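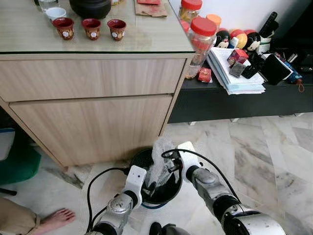
Home News Landmarks Archive Contact

Wanon Preservation Society
12/24/22

1/ The Landmarks Board has voted to add the Carkeck Building to the Wanon register of historic places. The Society filed the nomination and is grateful to the Board and its staff for their careful review. The posts in this thread set out what was decided, what it means for tenants and owners, and what comes next.

2/ The Carkeck Building stands at the corner of Sultana Street and the old mill road. It was put up as a residential hotel with shops on the ground floor. The upper floors were later divided into apartments, and people have lived there without a break ever since.

3/ The nomination rested on two points. The first is the street front, with its buff brick, terra cotta sills and pressed metal cornice. The second is the building's place in the growth of Sultana Street as a streetcar shopping district. The Board accepted both.

4/ A third point, concerning the architect, was withdrawn before the vote. The drawings held by the city are unsigned, and the permit ledger for that year is missing several pages. The Society will return to the question if better records are found.

5/ The designation covers the exterior walls on both streets, the cornice, the corner entrance, the lobby floor and the main stair as far as the second landing. It does not cover the rear wall, the light court, the roof equipment or the inside of any apartment or shop.

6/ Several residents wrote to ask whether they may still paint, hang shelves or replace a kitchen sink. Nothing in the designation affects this. Work inside an apartment is governed by the lease and by the ordinary building code, as before.

7/ The building has 58 double-hung wood windows facing the two streets. Our window survey found that most can be repaired. The full survey is open to readers at the Society's office, and a copy has gone to the owner.

8/ Typical faults are broken sash cords, dried putty and bottom rails softened by rain. A competent joiner can put these right at the bench. Four windows on the Sultana Street side need new lower sashes, to be made to match the old ones in wood and profile. 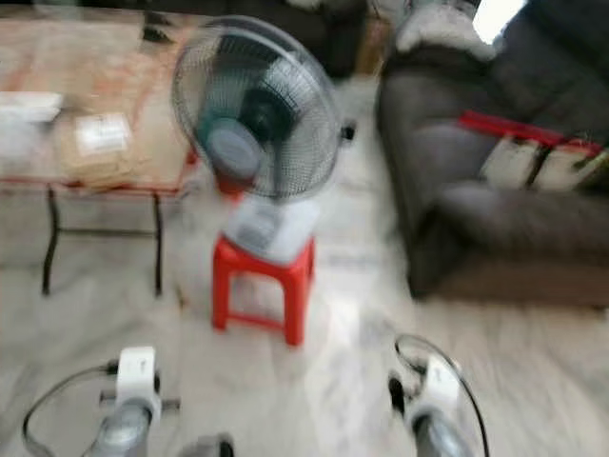 9/ Windows painted shut are the most common complaint we hear from tenants in older buildings, and the Carkeck Building is no different. When both sashes move, the upper can be lowered to let out warm air while the lower admits cooler air from the street. Until repairs reach a given apartment, an ordinary electric fan will help a good deal, and it need not stand on the floor – a low stool like the red one shown will carry the base and bring the air up closer to the height of a seated person. Tenants should not try to cut through old paint themselves, as it may contain lead.

10/ Storm windows are permitted under the designation. Interior panels need no approval. Exterior storms on the street sides must follow the meeting rail of the window behind them and should be painted to match the trim. Staff can approve these without a hearing.

11/ The shopfronts are a more difficult matter. Only the one nearest the corner keeps its original bulkhead and transom. The others were rebuilt at different times, and the Board did not find that the later work has gained importance of its own. Owners may keep it or propose a new design.

12/ Signs: existing signs may remain. New signs should be fixed through the mortar joints and never through the face of the brick. The ghost lettering on the side wall, which advertises rooms by the week, is to be left as it is. It should not be cleaned or repainted.

13/ The petition in support of the nomination carried 2,232 signatures. The Society thanks all who signed and the Sultana Street shops that kept copies on their counters. Those who spoke against the nomination raised fair questions on cost, and several of their points were written into the final order.

14/ On cost, the city's repair fund for registered buildings offers matching grants. Applications for window work are taken one elevation at a time. The Society has offered the owner its help with the forms and the photographs, free of charge.

15/ The cornice will come first. Two lengths of metal on the mill road side have pulled away from their brackets, and a sidewalk shed is already in place below them. The bus stop has been moved one block east until the work is finished. Please follow the posted signs.

16/ A bronze plaque will be set beside the corner entrance, at a cost of $500, which has been met by members' gifts. The wording is being checked against the deeds. The unveiling is planned for February, weather permitting, and will be open to the public.

17/ We are often asked whether the Prillitz Theater, two doors down, is now protected as well. It is not. Each building must be nominated and heard on its own. The Society has begun to gather papers on the theater and would welcome old programs, ticket stubs or photographs of the lobby before it was remodeled.

18/ Items may be lent for scanning and will be returned. Please write the street address and the year, if known, on a separate slip of paper. Do not write on the back of a photograph, and do not remove prints from an album if they are glued down.

19/ Notice of the designation will be mailed to the owner and all tenants of the Carkeck Building. Any appeal must be filed with the city clerk within the period stated in that notice. Questions about the notice itself should go to Landmarks Board staff – the Society cannot give legal advice.

Comments

My grandparents rented on the third floor when they were first married. Glad the stair is included, she always talked about that banister.

Does the order say anything about the fire escape on the mill road side? I could not find it in the list.

Reply from Wanon Preservation Society: The fire escape is treated as part of the exterior wall. Repairs for safety may go ahead at once, with notice to staff.

I have a box of Prillitz programs. Will bring them by after the holidays.

Recent items

Sultana Street walking tour: revised route
Caring for old putty and sash cord
Call for Prillitz Theater photographs
How to read a building permit ledger
Office hours and holiday closing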